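Chapter 3
Textiles in the Home: Care and Cleaning

Every textile in a house collects something. Carpets take sand from shoes, curtains take smoke and kitchen fat, and bedding takes skin, sweat and dust. In this chapter we study how dirt is held by fibers, and why the same stain can be easy on one fabric and very difficult on another. 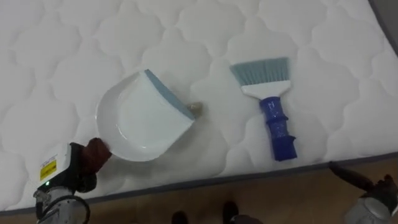
Rokedska, October

Quilted covers need special attention. The stitching makes the surface soft, but each seam is also a small valley where crumbs and dust stay. Ilona Virág, who taught housekeeping in Rokedska, asked her students to work always in the same order: first remove what is solid, then treat what is liquid, and only at the end use water. Many beginners start with water - and so they press the dirt deeper into the filling.
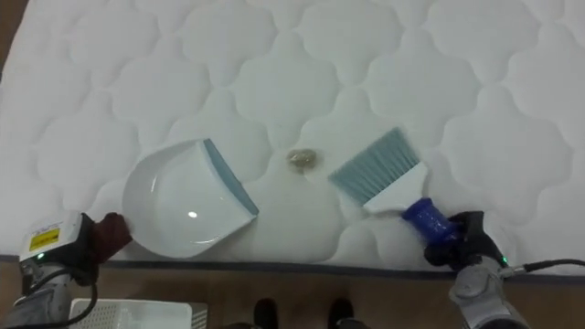
Page 141

A solid residue and the stain under it are two separate problems. The first is mechanical, the second is chemical. For the second we must know the fiber. Cotton accepts warm water well, wool does not, and mixed fabrics should be tested on a hidden corner at 30 degrees.

Before you read section 3.1, look at the care label of one textile in your own home. Write down the symbols which you do not understand. We will come back to them later.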